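I started talking to Wyn Humphreys before I'd even taken my coat off, which is a bad habit of mine. Wyn runs the robotics club at the Foulkes center, and we'd been emailing since May about me coming to see it. The club has nine members right now, all high schoolers, and their project for the season is called Firkus. Firkus has one job: tidy a table.

"People hear that and they go, oh, cute," Wyn told me. "Then they try writing down every step of picking up a towel, and they get real quiet."

I tried it in my notebook. I got as far as "grab the corner" and Wyn asked me which corner (fair enough!).
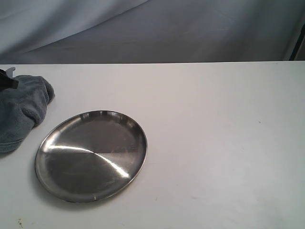
Plate and fleece on the club's practice table.

The plate was the students' pick, and Wyn would have talked them out of it. "Shiny metal is a pain. The glare moves when the camera moves, so the software thinks the plate has a stripe on it, and next time the stripe's someplace else. I said, how about a nice paper plate? They voted me down."

Cloth is a whole other headache. A plate stays plate-shaped – a piece of fleece has a new shape every time you let go of it. I asked how the kids deal with that and Wyn laughed for a while. Mostly they drive the arm by hand, over and over, and save each run. They have 900 saved so far and want a lot more before the Laltitz meet. 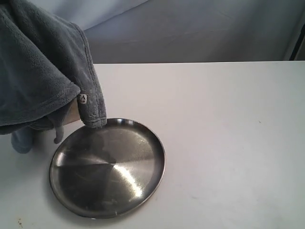

Fleece over the gripper, with one fold down at the rim of the plate.

"You learn patience or you quit," Wyn said. "We've had two quit. One came back!"

I wanted to know what happens at the meet. Each team gets three tries at a table they haven't seen before, and the judges pick what goes on it. Firkus has been practicing with blocks too, and I figured those would be the easy part. Wyn says they are, until one ends up right beside something else and the fingers have no room to get in.

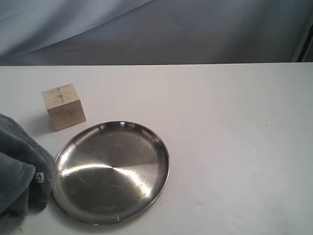
Cirero, the team that shares the building, thinks everyone practices too much with the same few things, and one of their members leaned over to tell me so: swap the stuff out every week, or the robot just memorizes your table. Wyn didn't argue. The kids have a list of new items taped up, and a spatula is next.

So does Wyn ever take over when a run is going badly? "No. I sit on my hands. I've got opinions, believe me."

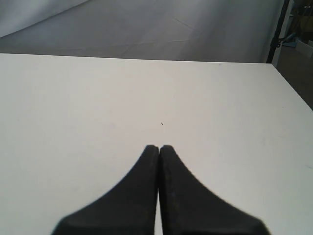 I asked what I'd asked every coach I've met this year, which is what the students do when they get stuck. Wyn has them stop and look at what the robot is looking at. From the wrist camera you get two big black fingers and a whole lot of white table, and a tiny dark speck just past the fingertips suddenly seems like a big deal. Would the software care about a speck like that? Wyn wants the kids to find out for themselves, and they've got until 3 March 2018 to do it. I'll be at Laltitz with a notebook, and I've promised to bring snacks.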